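Home / Bird Baths / Ground Baths and Low Baths

Disska Shallow Bird Bath

$43, bowl only. Paju stand and Wunitz drip arm sold separately.
Colors: moss, slate, oat
Ready to ship

We've sold seed feeders and nest boxes for a long time, and I still think water is the most fun you can add to a yard. Put out seed and you get the seed eaters. Put out a dish of clean water and you start seeing birds that have never looked twice at a feeder: warblers on their way through, waxwings, a thrush that comes out from under the hedge at dusk and sits up to its belly for far longer than seems sensible. I love it. The Disska is the bath I have at home, on the ground under a serviceberry, and I'd have trouble going back to any other kind.

Most baths sold for yards are too deep. They look handsome, but a chickadee can't stand in the middle of one, and small birds tend to perch on the rim, take a sip and leave. The Disska starts at almost nothing along the edge and slopes very gently down to 2 inches in the center. A goldfinch can walk in from the side and stop where it likes. A robin heads straight for the middle and throws half of it over the lawn (you will be refilling it, I won't pretend otherwise).

The bowl is thrown by hand from stoneware clay by Győző Dobos at the Trunton pottery, up at 2,625 feet, where he has his own juncos and towhees to try things out on. The first version had a smooth glaze all over and the birds slid around like kids on a frozen pond. He went back and left the inside bare, with a fine combed texture running around it in rings, and that fixed it! You can feel the ridges with a fingertip. They give small feet something to hold and they're shallow enough to scrub with an ordinary dish brush.

What you get

One stoneware bowl, glazed on the outside only
One flat stone, for the middle of the bowl
Three cork feet, self-adhesive
A card with cleaning instructions

The stone looks like an afterthought and is one of my favorite parts. Set it slightly off center so the top stays dry. Bees and small butterflies land on it in hot weather and drink from the edge, and some of the shyer birds seem to like having an island to hop to first. The stones come out of the creek bed below the pottery, so no two match. If yours rocks, turn it over.

Choosing a spot

Shade for part of the day keeps the water cooler and slows down the algae. Under the outer edge of a shrub or small tree is lovely, with a branch above for birds to drip and preen on. Keep the dense stuff a few good steps away if there are cats on your street. A wet bird is a slow flier and needs a clear view all around it.

Try to put it where you'll see it from a chair you already sit in. Mine is in line with the kitchen table, and breakfast takes twice as long as it used to.

Level ground matters more with a shallow bowl than a deep one. Even a small tilt sends all the water to one side. Scrape away the grass or mulch, press the soil flat with your foot, and pour in a little water to see where it goes before you fill it all the way.
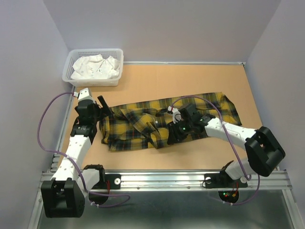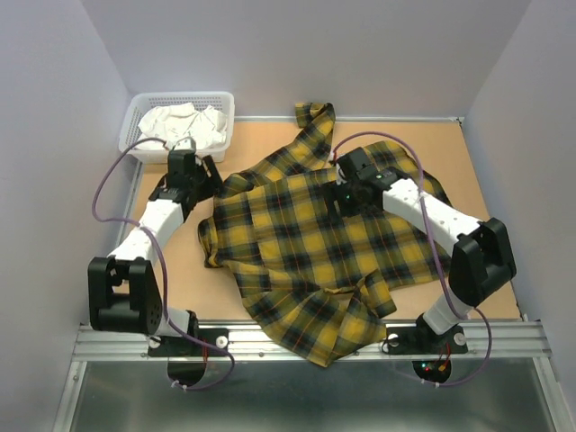 The cork feet need to go on before the bowl goes outside, and it's a five-minute job once the clay has come up to room temperature. Peel the backing off each one, press it onto the marked spots on the underside and leave the bowl upside down overnight so the adhesive can set. Stoneware will scratch a nice table, so put something under it first. A big old shirt is perfect for this, and a big one covers plenty of tabletop when you spread it out. Fold the sleeves in under the body for extra padding where the rim will rest, and check for buttons, which can chip the glaze if you set the bowl down hard on one. Afterward the same shirt makes good cleaning rags for the outside of the bowl.

Filling and cleaning

The Disska holds almost 50 fluid ounces, so a big kitchen pitcher does it. In summer I fill mine first thing in the morning and again when I get home. Tip out the old water before adding new. Topping up over yesterday's water is how you end up with green soup, and with mosquitoes if you let it go on long enough.

Give it a proper scrub every few days with hot water and a stiff brush. No soap. If a film has built up, soak the bowl for ten minutes in one part white vinegar to nine parts water, scrub along the rings, rinse it very well and let it dry in the sun before you put it back. Brush along the grooves instead of across them and it goes much faster.

If you see a bird that looks sick (fluffed up, crusty around the eyes, not flying off when it should), take the bath in along with your feeders and clean everything. Leave it all down for a couple of weeks. It's a sad thing to have to do and your regulars will find you again when it goes back out.

Cold weather

Stoneware handles cold well, but water expanding into ice is hard on any bowl. We ask people to bring the Disska in before the first hard freeze, which for me means sometime in October. If your winters are mild you can leave it out and just empty it at night. Please don't pour boiling water into a frozen bowl! Bring it inside, let it thaw in the sink, and have your coffee while you wait.

We're often asked if a heater can go in it. The bowl is too shallow to cover any of the heaters we carry, so no. For a winter bath, have a look at our deeper heated models.

Goes well with

Paju stand. A low woven willow ring that lifts the bowl off the ground by the height of a brick. Good for sloping yards, and for anybody who'd like to bend over a little less. The willow goes silver after one season outside and I think it looks better for it. The cork feet sit inside the ring, so leave them on.

Wunitz drip arm. A bent copper tube on a ground spike, with a small tank and a valve you can set to one drop every few seconds. The sound of dripping water brings birds in from farther away than you'd believe. During spring migration I'd call it the best accessory in the shop. It clogs if you have hard water, so rinse the valve whenever you clean the bowl.

Common questions

How long before the birds find it?
Anywhere from an hour to a month. If you already have feeders, sooner. If nothing is happening, try moving it closer to cover, or add a drip.

Will squirrels use it?
Yes. So will chipmunks, and toads at night if it's on the ground. I'm always glad to see the toad.

Can I put it on a balcony?
You can, and a small balcony with a pot or two of something leafy can get very good visitors. Set it on the floor and never up on a railing, as the bowl isn't fixed to anything. Check the rules of your building first, and think of whoever lives underneath when the robins start.

Is the moss color the same as last year's?
Very close. The glaze is mixed in small batches and comes out a bit grayer or a bit greener from one firing to the next. If you're adding a second bowl to match your first, send us a snapshot of the one you have and we'll pick the nearest from the shelf.

The inside has dark speckles. Is that dirt?
It's iron in the clay and it won't scrub off. Some bowls have a lot and some have hardly any.

Can I use it for seed?
It works, but the rings hold husks and get messy after rain. A tray feeder with a mesh floor drains much better.

Shipping

Bowls go out every Wednesday, double boxed, with shredded paper around them. Put the paper in your compost when you're done with it. If a bowl arrives chipped or cracked, send us a photo of the damage within two weeks and we'll mail another one. You don't need to return the broken one. Pieces of it are very good in the bottom of a flower pot.

Disska bowl: stoneware, unglazed interior, 2 inches deep at center, made at Trunton
See also: heated baths, brushes and scrubbers, native shrubs for cover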